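# Cleaning and storing straw and wicker, second year

November, notes mostly for my own use. Last year's version is still up, but the section on glycerin was wrong and I've taken it out.

The stock is the same as before: a few straw hats, a few wicker baskets, and the odd items that came with the apartment in Dellach. All of it gets handled in summer and ignored in winter. Plant fiber does not like being ignored in a room with a radiator. In the first winter I lost the brim on one hat to a crack that started at the sewn edge and ran inward across four rows of braid. The crown of the same hat was fine. I have since learned to treat crown and brim as two different materials, even when they were made from the same straw.

## Dry cleaning first

Everything starts dry. A soft brush goes along the direction of the braid, then a second pass goes across it, lighter. I used a shoe brush for years. It is too stiff for fine weave. What I use now is a wide watercolor brush with the tip cut square, from Vlček, the art supply place behind the tram stop. For coarse wicker the shoe brush is still correct.

A vacuum works on wicker if the hose end is covered with a piece of tights held on by a rubber band. On straw hats I don't use one. Silvia Koubek does, on the lowest setting, and has had no trouble, so this may be excess caution on my side.

Dust in the gaps between stitches is the main thing to get out. If it stays in and the piece is then dampened, it turns gray and sets. That is what happened to the pale hat I wrote up last year, and I haven't been able to reverse it. I tried white bread, a vinyl eraser and dry cornstarch. Cornstarch did the most, and it took two evenings to brush the cornstarch out.

## Damp cleaning

For damp work I mix 200 ml of lukewarm water with three drops of unscented dish soap. The cloth is cotton, wrung until it no longer leaves a visible wet track on the back of my hand. Work in sections the width of the palm and dry each one with a second cloth before starting the next.

Things I got wrong at various points:

- Too much soap. It leaves a film that catches dust within a month.
- Starting on the outside. Start with the inside, where a tide mark will not matter.
- Wetting the sweatband at the same time as the straw. The band shrinks at its own rate and pulls the crown out of round.
- Using a colored cloth. Obvious in hindsight.

Dyed straw gets no damp cleaning from me at all. I tested one dyed piece with plain water in a hidden spot and the cloth came away green.

## The table

I do the inspection on a plain white top. Broken fibers show up against it, and so does anything crawling. Smaller pieces go on a metal tray with a raised rim, so whatever falls out can be carried to the bin in one trip. I look at the outside of the weave first at arm's length and then as close as I can focus.
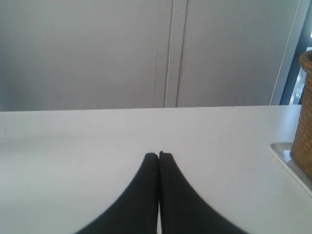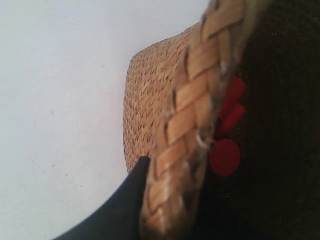

The inspection order is fixed now: edge, seam, turn, field. By edge I mean the outermost row, where the binding is. By turn I mean any place where the fiber changes direction sharply, such as where a crown meets a brim or where the wall of a basket leaves the base. The field is everything else and rarely has anything wrong with it. If I find a break in the field it is usually from something having been stacked on top.

For each piece I write down the weight. This was Booker Kasprzak's idea. He repairs cane chair seats and weighs them before and after humidifying, so that he knows when they are back to where they began. A kitchen scale with one-gram resolution is adequate. My everyday hat was 237 g in August and had lost a few grams by the time the heating had been on for three weeks. The largest basket was 440 g in August and I failed to weigh it in the fall, so there is no comparison for that one.

I would not draw conclusions from one hat. It does at least tell me when to start with the humidity.

## Putting moisture back

Last year's glycerin recipe is the part I removed. Glycerin does make straw more flexible for a while. It also makes it tacky, and the tackiness never quite goes. Vratislav Tóth wrote to say so at the time and I argued with him at some length in the comments. He was right.

What I do now:

1. Hang a damp towel in the bathroom with the door closed and the heater off.
2. Put the pieces on a rack in there, not touching each other or the towel.
3. Leave them overnight.
4. Weigh in the morning. If the weight is at or above the August figure, stop.

Steam from a kettle is faster and I still use it for reshaping, at a distance of two hand widths, moving all the time. It isn't good for general rehydration because it only reaches one side. The steamed side swells, the other side doesn't, and the brim curls. Small curls relax when the brim is laid flat under a towel and a cutting board. The larger ones needed a second round with steam from the opposite side.

Wicker tolerates more. An unpainted willow basket can be misted with a plant sprayer over the bathtub and left to drain upside down. I wouldn't do this with anything that has a wooden base nailed on, as the nails rust and stain the willow black.

## Loose ends

Frayed fibers on a braid edge: leave them if they are shorter than a fingernail is wide. Trim longer ones with nail scissors, flush with the row. Don't pull. Pulling a fiber that looks loose can open the row below it, and a plaited row, once opened, has to be sewn.

For sewing I use cotton thread in a color one shade darker than the straw. Lighter thread is visible from across the room. The needle is a size smaller than seems sensible and goes through existing holes only. If the fiber is brittle, humidify first and sew the next day.

For splits in wicker I use Uvel, a water-based glue that dries clear and slightly flexible. It goes on with a toothpick. Clamp with a clothespin, with baking paper between pin and glue. Full strength takes a day according to the label and two according to me. It can be scraped off cleanly in the first hour, which I have needed to do more often than I'd like.

## Storage

Hats are stored crown down, on the crown, so the brim carries no load. Fill the crown with crumpled acid-free tissue to just above the line where the sweatband sits. Newspaper marks pale straw. I've seen advice to store them on foam heads, and for a hat of the right size this is fine. Mine are two sizes larger than any foam head I could find, and the hat ended up resting on four points.

Baskets can be nested if there's cloth between them and the handles don't cross. Before nesting I check that the inner basket can be lifted out with one hand. If it can't, it will be forced in March by someone in a hurry, namely me.

The boxes are ordinary moving cartons with six holes punched near the top. Sealed plastic boxes were tried for one winter. I got a spot of mold on one brim from having packed it a day too early after the bathroom treatment. Cardboard is more forgiving about that.

The cartons go on the upper shelf of the hall closet, on an inside wall. The outside wall of the bedroom was three degrees colder when I measured it, and I don't want condensation behind the boxes. Cedar blocks go in the carton but don't touch the straw. I am not convinced they do anything.

## Open questions

I still don't have a good method for sweat stains at the front of the crown. Diluted hydrogen peroxide lightens the stain and also the straw around it. Žofie Tichý suggested oxalic acid, which is used on wood, but I have no way to rinse it out of a hat properly and haven't tried it.

The painted basket is also unresolved. The paint flakes at every crossing and brushing makes it worse. Stripping it would mean soaking, and it has a nailed base. For the time being it is under the sink holding cleaning cloths.

Next weighing is when the heating goes off. I've put the August figures on a card inside the lid of each carton, in pencil.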